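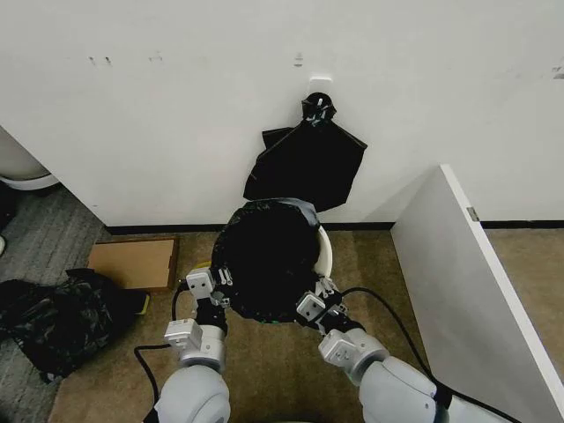 News > Press Releases > Property Services

Print this page | E-mail this release

Cludora Brings Evening Cleaning Service to Bomcombe Office Buildings

Company will cover 44 buildings under new agreement with Alipour Property Management

BOMCOMBE - Cludora, a commercial cleaning company based in Nasport, will begin evening service at 44 small and mid-size office buildings in Bomcombe in December. The work falls under a four-year agreement with Alipour Property Management, which runs the buildings on behalf of their owners.

The agreement covers trash and recycling collection, restroom cleaning, floor care and kitchen cleaning in shared areas. Tenants who want cleaning inside their own suites can add it at a set rate. Window washing and snow removal are not part of the agreement and will stay with the current contractors.

Cludora crews will work between 6 p.m. and 11 p.m. Until now, most of the Bomcombe buildings have been cleaned in the early morning, before tenants arrive. Alipour asked for the change after a tenant survey last spring, in which early noise and damp hallway floors were the two most common complaints.

"We had people coming in at seven and stepping around mop buckets," said Elsie Dunmore, director of tenant services at Alipour. "The evening schedule takes care of that. It also means trash from lunch isn't sitting in the break rooms overnight."

Cludora expects to hire 60 people for the new routes. Positions are part time and full time, and all are paid by the hour. New hires will get paid training at the company's Nasport office before they are assigned to a building. Each route will have a lead cleaner who carries the keys, signs the log sheet and answers the phone if a tenant calls during the shift.

Chepkoech Mfinanga, who has managed Cludora's Nasport routes for the past six years, will move to Bomcombe to run the operation. Rostam Hashemi will take over in Nasport.

"Most of what we do is simple work that has to be done every night," Mfinanga said. "The bins get emptied, the liners get changed, the paper towels get filled. If one of those is missed, the tenant sees it first thing. So we put the same crew in the same building and leave them there, and they learn it."

Under the agreement, Cludora will also change how waste is collected. Desk-side bins will be emptied twice a week instead of daily, and larger shared bins for trash, paper and containers will be placed on every floor. Shared bins will be emptied nightly. A total of 1,763 desk-side bins are now in use in the 44 buildings, and Alipour expects that number to fall as tenants turn in the ones they don't want. Unwanted bins can be left beside any shared bin with a note attached.

Food waste should go in the shared bins only. Tenants with medical, electronic or confidential waste should keep using the separate pickup services listed in their leases. Cludora crews are not permitted to handle those materials and will leave them where they are.

Cleaning supplies, including bin liners, soap and paper goods, will be bought by Cludora and stored in the janitor's closet of each building. Tenants have sometimes helped themselves from these closets when a kitchen ran short. The closets will now be locked, and a small box of spare liners and paper towels will be kept in each shared kitchen.

Building managers will receive route schedules and contact cards in November. A short meeting for tenants will be held in the lobby of each building with more than 10 suites. Managers of smaller buildings will deliver the information by hand.

Alipour will review the service every six months. Tenants can report a missed cleaning by phone or through the Alipour tenant website, and Cludora has agreed to respond by the end of the next shift.

About Cludora

Cludora provides cleaning and floor care to offices, clinics and schools in Nasport and nearby towns. The company is privately owned. Bernadette Keane is its president.

About Alipour Property Management

Alipour manages office and retail buildings in Bomcombe for private owners.

Media contact: Ehsan Mazandarani, Communications, Cludora, Nasport

Contact Us | Copyright Cludora. All rights reserved. | Back to top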